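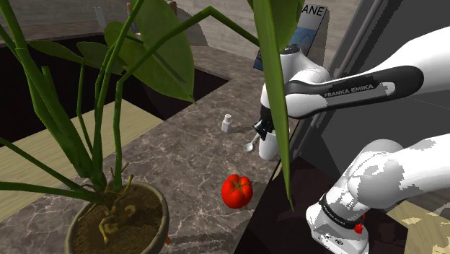 Brown marbled countertop with a potted plant in front.

Week 7 notes: Marble, and the stones that get called marble

Materials in the Home, Dovorstead evening program

A few of you asked me to write up the bit I rushed through at the end of last week, so these notes back up a little before they go forward. If you were there, skip to the part on hardness. If you weren't, start here and bring your questions on Tuesday.

The word "marble" means two different things depending on who's saying it. To a geologist, marble is limestone (or its close cousin dolostone) that has been heated and squeezed underground until the grains regrew into a tight mass of interlocking crystals. To a stone yard, marble has often meant pretty much any carbonate rock that will take a polish. Both uses are old, and I'm not going to fight the second one. I've lost that fight at too many stone yards already! But when you're picking a surface that will have lemon juice on it, you want to know which rock you've got.

Where the color comes from

Pure calcite marble is white. Everything else you see is something that was in the limestone to begin with, or that got in later. Gray usually means carbon, from organic matter in the old sea floor. Reds, yellows and a lot of the browns are iron in one form or another. Greens can come from serpentine or other magnesium minerals, which is where we run into trouble, as some "green marble" is really serpentinite and doesn't act like marble at all.

Veins are a separate story. Rock cracks, water carrying dissolved minerals moves through the cracks, and the minerals come out and fill them. Calcite is the usual filling, so white or cream veins on a darker stone are very common. Sometimes the whole rock has been broken up and glued back together, and then you have a breccia – look for angular chunks that seem as if they'd fit together if you could slide them around.

You'll remember the Frerichs sample tray I passed around. It has 89 chips in it and the labels are trade names, so don't use them to learn geology. Names in that tray tell you what somebody thought would sell. Use the tray for comparing grain and polish, and for that it's great.

Hardness, and the thing people mix up with it

Calcite is 3 on the Mohs scale. A steel kitchen knife is somewhere past 5, and quartz is 7. So a knife will scratch marble easily, while granite, with all its quartz and feldspar, mostly shrugs. Grit matters more than people expect, by the way. Sand tracked in on shoes is mainly quartz, and that's what dulls a marble floor near a front door.

Now the mix-up. People bring me a dull ring on a marble top and call it a stain or a scratch, and most of the time it's neither. It's an etch. Acid has dissolved a very thin layer of the calcite and taken the polish with it. Vinegar does it, wine does it, tomato does it, and so do plenty of bathroom cleaners. A sealer won't stop it, either! Sealers fill pores and slow down staining, but the calcite on the surface is still calcite. 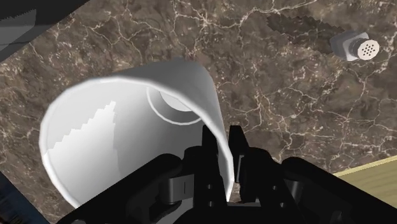
So, three words to keep apart in your homework. A stain is color that has soaked in. An etch is surface that has been eaten. A scratch is surface that has been plowed off by something harder. Stains on light marble can often be pulled out with a poultice (an absorbent powder mixed into a paste, covered, and left to dry slowly). Light etches can be polished out with marble polishing powder and some patience. Deep scratches are a job for somebody with proper diamond pads.

Telling them apart at home

The acid test is the classic: one drop of weak acid on a hidden spot, and if it fizzes, you've got calcite. Dolomite fizzes only weakly unless you powder it first. Please do this on the underside or on an offcut. It leaves a mark, and I don't want any phone calls.

No acid handy? Try a knife point somewhere out of sight. Marble scratches, granite doesn't. Then look at the repeat. Printed laminates and porcelain slabs can be very convincing up close, but if you find the same squiggle twice along a long counter, you're looking at a printed pattern. Edges help too, as veins in real stone carry on through the thickness. On a printed porcelain slab the pattern often stops at the face.

Working the numbers

One worked case for the assignment. The Skandmont slab in our problem weighs 266 pounds, and the installer charges a flat 875 dollars to deliver and set it. Before you sign anything, find out the thickness, whether the cabinets underneath are level, and how much overhang is unsupported. Marble is fine in compression and poor in bending. A long overhang with somebody sitting on it is bending.

Work out the slab's area for two thicknesses, 2 cm and 3 cm, using a density of 170 pounds per cubic foot. Show your units. I really do mean it about the units – half of last term's wrong answers were inches that had wandered in where feet should be.

For next time

Read the Nillance booklet up to the end of the section on sealers, and bring one stone object from home, small enough to carry. Coasters are fine, and so is a broken tile. We'll be moving on to slate and soapstone, and I'll bring the hand lenses.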